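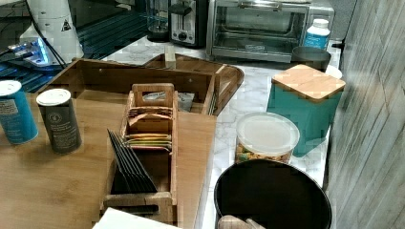

Figure 1. Plan de travail, zone du plateau en bambou et du présentoir à sachets de thé.

Projet Laltedo : constitution d'un jeu de démonstrations pour la manipulation d'objets sur un plan de cuisine
Rapport de projet, deuxième partie : collecte et préparation des données
Lindalva Marinho
Version du 1er avril 2025

1. Objet de cette partie

La première partie du rapport traitait du choix de l'architecture d'apprentissage et de la calibration. On décrit maintenant la collecte des démonstrations téléopérées, leur découpage et les critères de rejet. L'apprentissage lui-même fait l'objet de la troisième partie, prévue pour juin.

La tâche générale est une prise suivie d'une dépose : saisir un petit objet à un endroit du plan de travail et le déposer à un autre, en présence d'autres objets qui ne doivent pas être déplacés. La politique visée est conditionnée par une consigne textuelle courte, du type « poser la barre sur le plateau ». Elle reçoit les images et les positions articulaires et produit une séquence de commandes en position.

2. Environnement

Toutes les séances ont eu lieu dans la cuisine d'essai du bâtiment Erwood. Le choix d'une cuisine encombrée découle des résultats du semestre précédent : la politique entraînée sur table nue échouait dès qu'un récipient se trouvait entre la pince et la cible. Le plan à motif marbré blanc pose une difficulté propre, les objets clairs s'y détachent mal et la segmentation automatique confond parfois une veine grise avec un bord.

Les objets sont répartis en trois classes :
- objets fixes : four, grille-pain et autres appareils. Ils ne sont jamais manipulés et servent d'obstacles ;
- supports : planche à découper, plateau, organiseur en bois ;
- objets mobiles : sachets, barres, petits flacons, boîtes légères.

Les supports peuvent changer de place d'une série à l'autre, mais restent immobiles pendant un épisode. La disposition des objets fixes est relevée au début de chaque série dans un fichier texte joint aux enregistrements. Ce relevé a été oublié pour les premières séries et reconstitué ensuite à partir des images, avec une précision moindre.

Les surfaces réfléchissantes (inox, verre, planche vernie) ont été conservées. Elles perturbent l'estimation de profondeur, que nous n'utilisons finalement pas en entrée. Le champ de profondeur figure tout de même dans les fichiers et peut être ignoré au chargement.

3. Téléopération

Le pilotage passe par l'interface Mendonça, développée par la promotion précédente. L'opérateur déplace un bras maître dont les positions articulaires sont recopiées par le bras esclave. L'ouverture de la pince est commandée par une gâchette. Deux modifications ont été apportées à l'interface : une limitation de vitesse près du plan de travail, et un marqueur de début et de fin actionné au pied, ce qui libère les mains de l'opérateur.

L'approche au-dessus de la planche, devant un meuble haut, est la configuration la plus contraignante. Le poignet doit rester assez relevé pour ne pas heurter le bord de la planche, et la marge derrière la pince est faible. Les opérateurs débutants ont tendance à descendre trop tôt, puis à corriger latéralement au ras de la surface — ces corrections sont apprises par la politique comme si elles faisaient partie du geste.

Consigne retenue après les séances d'essai : alignement complet en hauteur, descente verticale, fermeture, remontée verticale, translation. Les épisodes antérieurs à cette consigne sont conservés dans un lot séparé (lot 1). Le lot 2 contient tous les autres et c'est le seul utilisé dans la suite.

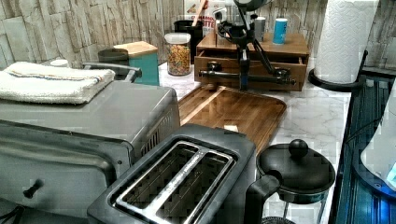

4. Volume et découpage

Le lot 2 comporte 417 épisodes. Chacun a été découpé en segments (approche, prise, transport, dépose) avec l'outil d'annotation Adstead, ce qui donne 1 575 segments. Le total est inférieur à quatre segments par épisode : certains enregistrements s'interrompent avant la dépose, et l'approche est fusionnée avec la prise lorsque la pince part déjà à l'aplomb de l'objet.

Le découpage est semi-automatique. Une première passe propose des frontières à partir de la vitesse de l'effecteur et de l'état de la pince, puis un annotateur les corrige à la main. La frontière entre approche et prise est la moins stable d'un annotateur à l'autre. Nous l'avons fixée au premier instant où la vitesse horizontale passe sous le seuil défini en annexe B.

Critères de rejet d'un épisode :
- contact visible avec un objet fixe ;
- perte d'images sur l'un des flux ;
- objet lâché hors du support cible ;
- consigne textuelle ne correspondant pas à l'objet saisi.

Presque 40 épisodes ont été rejetés selon ces critères et ne sont pas comptés dans le total ci-dessus. Le dernier critère est le plus pénible à vérifier, la consigne étant saisie avant le geste et l'opérateur changeant parfois d'objet en cours de route.

5. Vue de dessus et occultations

La vue de dessus donne la position relative des supports et sert de référence pour l'annotation des points de prise. Elle renseigne mal sur la hauteur de la pince. Pendant la dépose sur le plateau, l'avant-bras et le poignet peuvent masquer une partie des objets situés dessous, selon le côté d'où vient le bras. 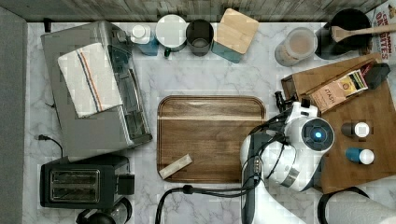 Nous avons donc choisi d'annoter le point de prise sur la dernière image où l'objet est entièrement visible, et de reporter cette position jusqu'à la fermeture de la pince. La méthode suppose que l'objet ne bouge pas entre-temps. Elle est fausse pour les flacons légers, qu'un simple effleurement suffit à décaler, et ces épisodes portent un indicateur spécifique dans les métadonnées.

Les câbles entrent aussi dans le champ et changent de forme à chaque mouvement. Un masquage a été essayé puis abandonné : il supprimait par endroits le bord de la planche.

6. Points restant à traiter

La répartition des consignes est déséquilibrée, les déposes sur le plateau étant nettement plus fréquentes que les déposes sur la planche. Un rééchantillonnage est prévu au chargement, sans nouvelle collecte. Les relevés de disposition reconstitués doivent être signalés comme tels dans le fichier d'index. Le format des horodatages diffère encore entre Mendonça et Adstead ; la conversion est faite par un script dont le code figure en annexe C.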